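灵巧手添置计划有眉目了！

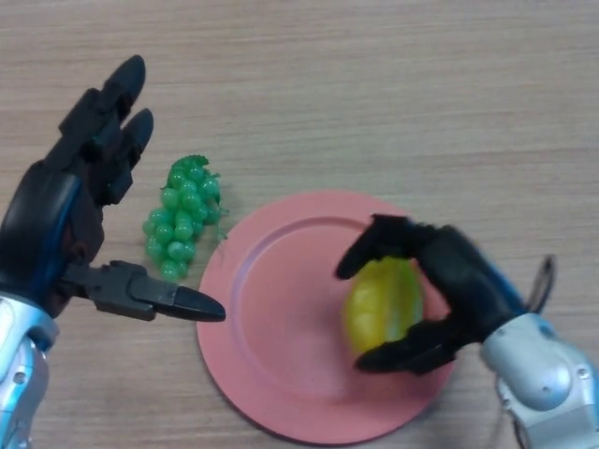
先说大家最关心的：下一年度的设备预算批下来了，总额513千元，比我们十月报上去的数少了一截，但双手平台这条线保住了（太好了！）。这笔钱主要分给三块：再添2套双臂工作站、一批备用手指和线缆，剩下的留给桌面道具和维修。

选型上，Zollel和Clurness两家的报价都拿到了。Zollel的手单价低一些，交货要11周；Clurness贵，不过拇指模块可以单独更换，不用整只手寄回去。用过的同事都知道这一点有多省心，去年光是等返修就耽误了不少采集时间。目前倾向于先订一套Clurness，跑一阵子摆盘和抓取任务，再定第二套买谁家的。

预算表里有一行常被漏掉，就是耗材。指尖套、线缆、固定螺丝，单看都不值钱，加起来一年超过42千元，这回单独列了科目，以后不必再从差旅里挪啦。水果和餐盘这类道具也归进来，想要新形状、新颜色的，请把清单发到组里的共享表格，写清楚尺寸和数量。我个人很想添几样软一点、不规则一点的东西，抓起来特别有意思！

场地方面，新工作站打算放在Tirkent楼二层靠里的那间，桌子沿用现在的木桌面，高度统一，方便两边的程序互相搬。电源要加一路，已经报修，等排期。

另外，Liu实验室愿意和我们合买一份延保，费用对半分。条款还在看，主要是人为碰撞算不算在内，有经验的同事欢迎来聊。

道具清单星期日晚上截止，过时的就并到下一批采购。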